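Caderno da oficina, 14 de março de 2022
Móvel de madeira clara e móvel preto baixo: o que fica em cima

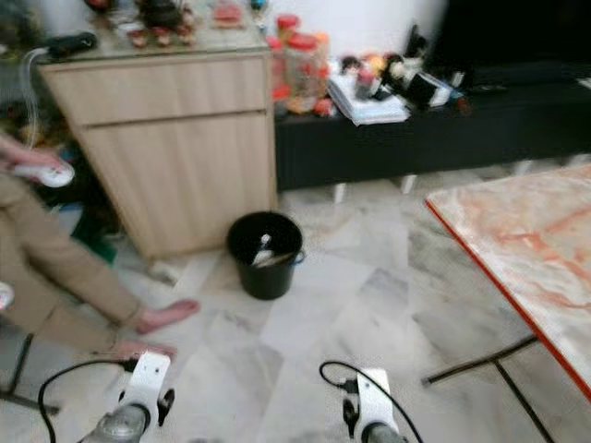 Segundo Hirano, o problema está no pó e tudo o resto é gosto pessoal: tirem-se os bonecos, limpe-se o tampo, voltem os bonecos ao mesmo sítio e não se fala mais nisso.

Discordo em parte. O pó existe, mas volta de qualquer maneira, e da última vez que seguimos esse método gastámos a tarde inteira e dois dias depois ninguém via diferença. Desconfio de qualquer arrumação que acaba com tudo exatamente onde estava.

Estado de partida, para se poder comparar. No móvel de madeira, com gaveta em cima e porta por baixo, há um grupo de figurinhas e enfeites, castanhos, vermelhos e uns mais claros. No preto, os frascos de tampa vermelha encostados ao lado do outro móvel, depois uma pilha de papéis ou livros, depois mais brinquedos pequenos. O baldinho preto com pega está no chão, à frente.

O plano do Koyama chegou por escrito, com o título pomposo de "método Plundeletti", que ele diz ter lido num folheto da Horkemholm. Resume-se a esvaziar tudo de uma vez, limpar, e só devolver o que alguém saiba justificar em voz alta. Tenho as minhas dúvidas. Justificar um boneco em voz alta é facílimo, qualquer um de nós defende qualquer boneco durante três minutos. E esvaziar tudo de uma vez quer dizer ter tudo no chão, que é por onde se passa.

Contraproposta minha: uma superfície de cada vez, começando pelo móvel de madeira, que é o mais pequeno. As figuras vão para uma caixa forrada com pano. Pano húmido bem torcido no tampo, pano seco logo a seguir. Nada de spray. O Nolline que compraram em promoção deixou película na prateleira da entrada e continuo à espera que me expliquem a vantagem sobre a água.

Frascos: ficam juntos, mas as tampas têm de ser limpas à parte, com a base também. Não acredito que alguém tenha alguma vez levantado um deles para limpar por baixo. Verificar se fecham bem antes de pegar pela tampa (nota para mim, depois do que aconteceu na Iwasaki com o frasco dos botões).

Papéis: não mexer na ordem. Hirano afirma que há uma ordem. Não a encontrei, mas também não quero ser eu a estragá-la. Passam inteiros para cima da mesa, limpa-se, voltam.

Os brinquedos do móvel preto ficam para o fim. A peça preta e branca deve voltar a um lugar onde não tape as pequenas de cor, ou então assume-se que as pequenas são só para apanhar pó e guardam-se. Koyama quer comprar uma vitrina de 100 cm para isto tudo. Pergunto onde a punha. Pergunto também quem limpa o vidro.

Debaixo do móvel preto, que tem pés curtos, a vassoura normal talvez não entre. Experimentar com o pano enrolado numa régua antes de se comprar outra ferramenta.

Critério de sucesso, já que mo pediram: ao fim de nove dias, passar o dedo no tampo e encontrar cada coisa onde ficou combinado. Aposto que falha nos papéis.

Falta: caixa com tampa, dois panos limpos, resposta do Koyama sobre a vitrina.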